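Let the Students Do the Boring Part

I teach evenings in the robotics club at Erkwood, and I want to argue for something that is not popular with parents. I think a student project in robotics should be mostly boring, and that we should stop hiding this from the students.

When our club joined the Humano challenge in January, the rules asked for one thing: a robot that can put groceries and kitchen items where they belong. Many teams began with a video, with music and a logo. Our team, which the students named Fullness, began with a shelf and a notebook. They wrote 204 attempts in this notebook before they were allowed to say the word "demo" in my presence.

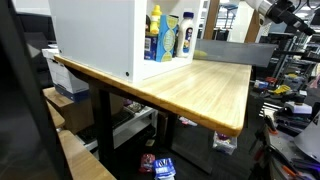

Is it fair to ask teenagers to repeat the same small task for a whole season? I believe it is fair, if they are also the ones who decide what to change between one attempt and the next.

This second part is important to me. Repetition alone teaches only patience, and they can learn patience in a line at the post office. But a student who has seen the same bottle fall 8 times begins to ask good questions. Was the grip too high? Did we move the shelf after lunch and forget to write it? In my first years I answered such questions quickly, because I wanted to be useful. Now I wait, and sometimes the silence is long and not comfortable for me.

My colleagues at the Kakakhel workshop do not agree. They say that young people need a success in the first two weeks or they leave. I respect this opinion — they have more members than we have. From 23 students who came to our first meeting, we lost a few, and I still think about them. Maybe a toy banana is a good compromise. It is funny, it has a difficult curve, and a beginner can work with it on the first evening.
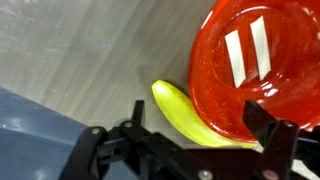

The toy banana between the open fingers of the gripper, next to the red plate.

What I cannot accept is the competition that gives points only for the final run. The final run takes two minutes. A team can be lucky in two minutes, and another team, which understood its machine much better, can have a loose cable. I would give half of the points for the notebook. The judges would need to read, I know, and reading is slow work. They could begin with the pages where the students crossed something out.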